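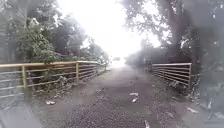
## Lotum path and verge kit

The Lotum kit is a set of hand tools for keeping gravel paths, footbridges and quiet roads clear of litter, loose stones and weeds. It is sold by Siriwardena as a full kit or as separate tools, and can be hired from the Tuklow depot.

It suits two people working together for a morning. One person can manage it, but the barrow is heavy once it has stones in it.

### What is in the kit

- 2 litter pickers, long reach, with rubber-faced jaws
- 2 bag hoops with a clip that takes any ordinary refuse sack
- 1 stiff broom, 80 cm head
- 1 spring-tine rake for gravel
- 1 narrow hoe for working under rails
- 1 flat shovel
- 1 two-wheeled barrow with a removable front board
- 1 roll of sacks

Gloves are not included. Sizes vary too much and most people prefer their own.

### On gravel

Paper and thin plastic settle between stones and tear when they are pulled. The jaws on the Lotum picker close flat, so a scrap can be gripped along its edge and lifted whole. Small fragments are easier to take with the picker held low and nearly level with the ground.

Rake after picking, not before. Raking first breaks up soft litter and buries the pieces. Use the spring-tine rake with light strokes from the sides towards the middle, as most paths lose stone outwards and sit low in the centre after a year or so of use.

### Along railings

Weeds at the foot of a railing hold leaves and wrappers against the bottom bars. The hoe has a blade narrow enough to pass under most bottom rails, and the neck is bent so the handle clears the top rail while you work from the path. Cut the weeds at the base and draw them towards you. On a bridge, keep the cuttings on the path side and bag them – don't push them through the bars.

For litter that has gone past the railing, the long picker reaches through horizontal bars if you turn the jaws flat first. Do not lean over the rail to reach further. Anything out of range should be left and noted down.

### On tarmac

Grit and small stones collect on narrow roads, and a patch of it is slippery for bicycles. The broom has mixed bristles, stiff in the middle and softer at the ends, and moves loose grit in short pushes. Damp grit is heavier but raises no dust.

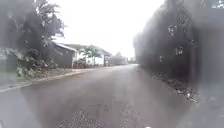
Sweep away from the traffic side and towards the kerb, then along the kerb to a single heap. Lift the heap with the flat shovel. Clean grit can go back on a gravel path. Grit from a road should go in a sack unless you know where it came from.

Where there is grass behind the kerb, do not sweep stones on to it. They end up in the mower.

If the road is open to vehicles, wear high-visibility clothing and have the second person stand where they can see both ways. Stop work in fog or heavy rain.

### Details

| | |
|---|---|
| Order code | Lotum 382 |
| Broom head | 80 cm |
| Sacks per roll | 300 |
| People | 2 |
| Replacement jaws | Erex pattern, fitted with one screw |

Older kits with the green barrow take a different front board. Ask before ordering a spare.

### Hire

Hire is by the day from Tuklow. Collect from 8 am and return by 5 pm. The kit fits in an estate car with the back seats down if the barrow handles are folded. Please knock the stones out of the broom before bringing it back, and rinse the barrow.

Bookings for August fill early. Nhung Phí looks after the hire diary and Gayan Fakir does the repairs, so tell him if a picker has gone slack or a bristle block has come loose.

### Care

Dry the tools before storing them. Hang the broom up, as the bristles take a set if it stands on its head all winter. The picker cable needs a drop of light oil twice a year where it enters the handle.

Spare parts are listed on the next page.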